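Grotside Shared Workrooms – Frequently Asked Questions

Who may book a workroom?
Any resident of Grotside or Plolden aged 18 or over may book. Local groups and small firms may also apply, provided that one named person accepts responsibility for the booking.

How do I apply for membership?
Complete the membership form at the front desk and bring one proof of address. Applications are normally processed within two working days. Membership runs from February to the end of the following January, and there is no reduction for joining partway through the year.

What does it cost?
The annual fee is $38. Members may then book either the Pyo Room or the Baker Room without an hourly charge. A refundable deposit of $300 applies to group bookings only.

How far ahead can I book?
Bookings open four weeks in advance. A member may hold no more than three future bookings at one time. Bookings for the fall session open on 4th August.

What happens if I need to cancel?
Please give at least one full day of notice. Members who miss two bookings without notice will lose advance booking rights for one month.

May I leave materials overnight?
Items may be left only in a rented locker. Anything found elsewhere will be moved to the front desk and kept for 14 days.

Are the tables suitable for all kinds of work?
The wooden tabletops are suitable for writing, drawing, assembly and most light work. Cutting directly on the surface is not permitted – mats are available on request. Markers should be capped when not in use, and spills must be wiped up at once.
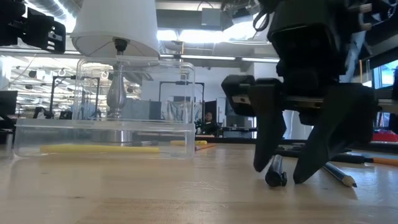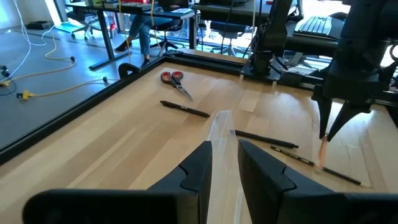 Members will be charged for damage beyond ordinary wear. Existing marks should be reported before work begins.

Is parking available?
There is a small lot behind the building. Spaces cannot be reserved, except for visitors with a disability permit.

Whom do I contact with a question not covered on this page?
Please write to Seo-ah Hong, Bookings Officer, in care of the front desk. Written replies are usually sent within five working days.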